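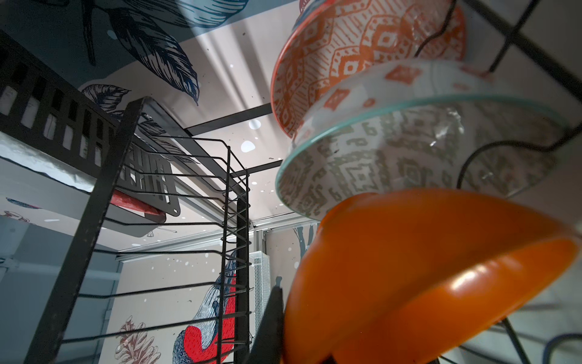

Speaker notes – Open day at the Lambridge workshop
Talk by Vitória Mota, Friday, October 7, 2022

Opening (keep it slow, people are still sitting down)

Good morning, and thank you for coming so early. My name is Vitória. I work on the dish rack task with the Gratmont team, and I will be your guide until lunch. If I speak too fast, please raise your hand. English is my third language and I speed up when I am nervous.

Ask who has been to a robot demonstration before. Wait for the hands.

What you are going to see

The robot works at a dish rack. It must take one bowl, lift it clear of the wires and put it down on the counter. Then it does the next one. For a person this is a job you do while talking on the phone. For us it has been most of a year.

Explain why bowls are hard. A bowl is round everywhere, so there is no handle to hold. When bowls lean on each other, the rim of one is behind the rim of another, and the finger must go into a small gap. The surface is shiny, and the light makes white spots on it. The small camera at the wrist sees these spots and the program must learn that a spot is not an edge.

Say also: patterns. We have plain orange, and we have two with patterns, a grey one and an orange one. The program was better with plain bowls in the beginning. Now the difference is small, but I still see it hesitate.

The wires: the rack is black and the gripper is black too. Please don't laugh, we did not choose them on the same day. (Pause here, at Traltport they laughed.)

Some numbers, only if they ask

We recorded 620 tries by hand control before the first training. In the last test we made 100 tries without any help from us. I will show the result sheet at the back table, because the failures are of different kinds and I don't want to give you one number only. 13 of the failures were the same mistake: the finger touched a wire and the robot stopped itself. This stop is correct behaviour, but we count it as a failure anyway.

During the demonstration

Stay behind the yellow line, also the people with cameras. Bags on the floor, not on the counter.
I start the robot, I say "moving" in a loud voice, then I keep quiet. Do not talk over the first lift.
If it stops, wait. It often tries again by itself. Count to ten in my head before I touch the button.
If a bowl falls, continue. There are spare ones in the cupboard.

Visitors can place the bowls themselves for the last round. Two persons at a time, no more. Let the children from Henare go first, they have a bus to catch.

Questions I had last time

Does it wash the dishes? No. Only unloading for now.
Is it dangerous? It is slow and it stops when it feels a push, but we keep the line.
Can it do glasses? Not yet – we will start in the winter, with plastic ones.

End: thank the Lambridge people for the room and the coffee. Remind everybody to return the visitor badge at the front desk.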